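Wustbridge changes to groundwater, town tap supply to become harder from November

The town of Wustbridge will receive its drinking water from a new well field beginning in November, and the old intake on the Weter will be kept only as a reserve. The change was confirmed at an open evening in the curling club hall, where the residents could put their questions to the utility office.
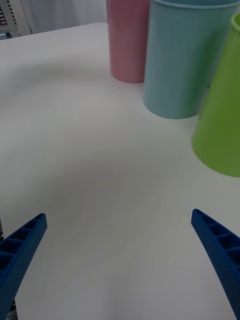
One resident of the lower town wanted to know why the river water, which her family has been drinking for three generations, was suddenly not good enough. She said that the bills have gone up each spring with the explanation that the Weter plant was being repaired, and that now the same plant is going to be closed. "Then what did we repair?" she asked, and there was applause in the back rows.

The office replied that the repairs had been necessary in order to keep the plant in operation until the wells were ready. The Weter is a good source in the winter months, but in the late summer the level drops and the water carries more organic matter. It must then be treated with a higher dose of chlorine, and this is what many households notice in the taste. Two summers ago the intake had to be stopped for a period of four days, and the town was supplied from the reservoir alone.

The new wells are situated north of the town, on the land between the gravel road and the former seed farm. The water comes from a layer of sand and gravel and has been tested during the whole of the past year. According to the results presented at the meeting, it fulfills all provincial requirements without filtration, and only a small quantity of chlorine will be added for the protection of the pipes.

What will be different is the hardness. The groundwater contains considerably more calcium and magnesium than the river water, and the inhabitants will notice this in their kettles, on the shower glass and in the amount of detergent that is required. The office stressed that hard water presents no danger to health. Whoever owns a dishwasher should adjust the salt setting after the change, and the instructions for this will be sent out together with the autumn bill.

The changeover will proceed district by district. The upper town and the school will be connected first, followed by the streets along the railway, and at last the lower town. In total 2,000 households are concerned. For each district the changing of the valves will be done at night, between 11 p.m. and 5 a.m., and during these hours the pressure may be low. It is possible that the water is cloudy or slightly brown the next morning. In such a case the cold tap should be left open for several minutes, and no white laundry should be washed until the water is clear again.

The pipe of 7 kilometres which connects the wells with the reservoir was laid by the company Sadix. The work was originally to be finished before last winter, but the frost came early and the crossing under the railway had to wait for a second permit. Sadix stated in a written answer, read aloud at the meeting, that the pressure test has been passed on the entire length and that only the restoration of the road surface is outstanding. Several persons from the gravel road complained about this surface. They said that the school bus has been taking the long way around ever since the excavation, and that the promised date for the asphalt has been moved twice. The office could give no new date, but it promised to inform the residents by letter.

A longer discussion arose on the question of lead. In the older part of the lower town there are still 300 service lines for which the material is not known, as the drawings from that time are incomplete. When the chemistry of the water changes, the layer on the inside of an old pipe can also change, and this has caused difficulties in other places. The office explained that harder water is in general more favourable in this respect than soft water. Nevertheless, sampling will be offered free of charge to all addresses with an unknown line, before the change and again two months after it. Should a lead line be found, the town will replace the part up to the property boundary. The part on private ground must be paid by the owner – a rule which was criticized loudly by a number of those present, in particular by the owners of rented houses.

The bakery Bouzid on Mill Street, whose ovens supply also the hospital and two grocery stores in the valley, had sent its remarks in advance. The firm writes that hard water influences the dough, and that it has been baking with samples from the new wells since the spring. The rye loaves needed hardly any correction. For the soft rolls the quantity of yeast and the time of rising had to be adapted, and the bakery asks its customers for some patience in the first weeks. It also asked that the night of the valve work on Mill Street be communicated as early as possible, given that the dough is prepared from 1 a.m. onward. The office agreed to telephone the bakery and the hospital directly.

There were also questions of a more practical nature. A man who keeps an aquarium shop in his garage inquired about the exact values, and he was given a copy of the laboratory report. A woman wished to know if the rinks would be flooded with the hard water as well. They will be, and the curling club, whose ice is made separately, will install its own softener before the season. The cost of this is being shared with the town. The question if each household should now buy a softener was answered with no. The office warned of salespersons who have lately been going from door to door in the upper town with coloured test drops, and who declare that they come on behalf of the utility. The utility sends no one to sell devices, and its employees carry a card with a photograph.

Regarding the price, the rate per cubic metre remains the same until the end of next year. After this it will be calculated anew. The wells consume more electricity for pumping than the river intake, but the costs for chemicals and for the disposal of sludge become much smaller. Whether the household will pay more or less at the end, the office did not wish to predict. One speaker asked that the calculation be made public before the vote on the budget, and this was accepted.

The plant at the Weter will not be demolished. Two of the four pumps remain in working order and will be run for a short time every month, so that the town can return to river water in case of a failure at the wells. The settling basins will be emptied in the spring. For the meadow next to them there are wishes from the anglers, who would like an access to the bank, and from the neighbours, who would prefer that it stays fenced. On this point no decision has been made, and it was referred to a separate meeting in the new year.

The laboratory results and the map of the districts can be viewed at the town office during opening hours and at the library. Residents who wish to have their service line sampled can register at the counter or by telephone until the end of October. They will receive two bottles with a sheet of instructions; the first bottle must be filled in the morning, before any other water has been used in the house. People who depend on home dialysis are requested to contact the utility in any case, also if they have already spoken with their clinic.

Recent items
Gravel road: asphalt postponed again
Library extends evening hours for the winter
Low water on the Weter, boat launch closed
School bus route 4 – temporary stops
Curling club looks for ice technician
Autumn leaf collection, upper and lower town
Bridge lights to be replaced before the first snow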